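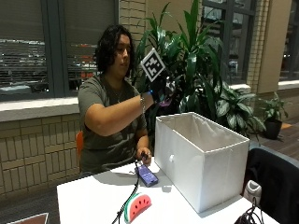 Furkport library adds evening hours

The Furkport public library will stay open until 8 p.m. on weeknights starting in June 2024, the town said. The change adds 110 hours of public access over the summer.

Visitors asked for later closing in a survey held in January, which drew 600 replies. Most came from people who work during the day.

The Retamal Street branch keeps its current schedule while its roof is repaired. Study rooms at both branches can be booked online or at the front desk with a library card.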